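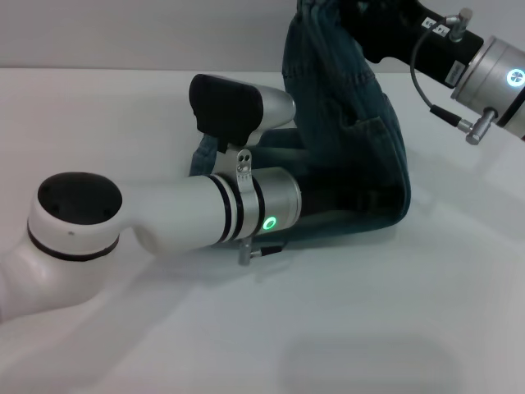
Dark blue jeans on the folding table, Nollelham workroom.

Denim intake and folding: revised procedure

The Nollelham workroom has changed how it handles jeans between washing and shelving. The previous method, a fold in thirds carried over from the shirt line, produced stacks that leaned once they passed seven pairs. The revised method was tested in March on 193 pairs from the Truvville collection points and is now standard for all adult sizes.

Each pair is laid on the white table with the waistband to the left. Zippers are closed and the top button fastened. Pockets are emptied and pushed flat from the outside. The legs are then pulled straight by the hems, one at a time, until the inseams lie parallel. Most of the bulk in a badly folded pair comes from the crotch seam, which should be smoothed toward the seat before one leg is laid over the other.

The first fold brings the hems up to 2 inches below the waistband. The second halves the length again. Heavy denim can take a third fold, but stretch blends tend to spring open and should stop at two. Finished pairs are stacked with the folded edge facing out and the size sticker on the back pocket.

Dark indigo is kept apart from light washes until it has passed a rub test with a damp white cloth. Pairs that leave color on the cloth go back to Basto for a second cold rinse. Repairs are tagged at the hem and placed in the Massawe bin, whatever the size of the tear.

Shelf capacity under the new fold is some 400 pairs per bay. Children's jeans continue to be rolled. The size chart beside the sorting shelves has been updated, and older copies should be discarded.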